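Chapter 3
Water Supply and Drainage at the Kitchen Sink

3.1 Scope of the chapter

Chapter 2 dealt with the supply riser and the main shutoff. The present chapter follows the water from the branch line to the fixture and from the fixture to the waste stack. The kitchen sink is treated first. It carries more grease and solids than any other fixture in a dwelling, and it often shares its trap with a dishwasher.

After working through the chapter, the reader should be able to size a branch drain, set the height of a trap arm, and identify the fault behind a slow or noisy sink.

3.2 Terms

Fixture drain: the pipe between the trap and the next fitting in the drainage system.
Trap seal: the depth of water held in the trap, measured from the crown weir to the top of the dip.
Air gap: the open vertical distance between a water outlet and the flood level of the basin below it.
Tailpiece: the short straight pipe between the basket strainer and the trap.

The term "drain line" is used loosely in the trade. In this book it always means the horizontal run downstream of the trap.

3.3 Arrangement of fixtures

In most kitchens the sink and dishwasher are placed close together so that one hot water branch and one drain can serve both. The dishwasher discharges under pump pressure through a flexible hose. The hose is joined either to a branch tailpiece above the trap or to the inlet on the side of a waste disposer. In both cases it must rise to a high point under the countertop before it drops to the connection. Without this rise, waste water from the sink can run back into the machine.

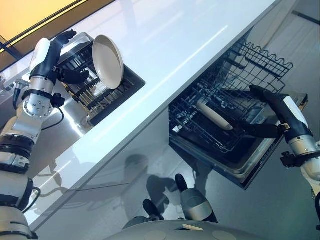

Figure 3.1 Stainless steel sink with a dish rack in the basin and an open dishwasher below the countertop.

The basin should drain freely under ordinary use, including when a rack covers most of the bottom. A rack with feet leaves a path for water to reach the strainer. A flat mat can block it, and the resulting slow drainage is easily mistaken for a fault in the trap.

3.4 The Holroyd Street survey

Several problems in this chapter use data from the Holroyd Street survey, in which Toshiko Kikuchi recorded the drainage layout of 40 apartments in a single building. The units had been refitted at different times, and their traps came from two suppliers, Vanix and Rolteck. The parts were close enough in size to be forced together – a practice that accounted for most of the leaks found. Record 2446, reproduced in full at the end of the chapter, shows a trap arm with reverse slope and a dishwasher hose with no high loop. It should be read before Problem 3.

3.5 Slope and velocity

A horizontal drain must fall steadily toward the stack. If the slope is too small, solids settle and grease builds up along the bottom of the pipe. If a trap arm falls too far over its length, its outlet drops below the crown weir and the seal may be lost by siphoning. The permitted range therefore depends on both pipe diameter and developed length – the two are taken together in the next section.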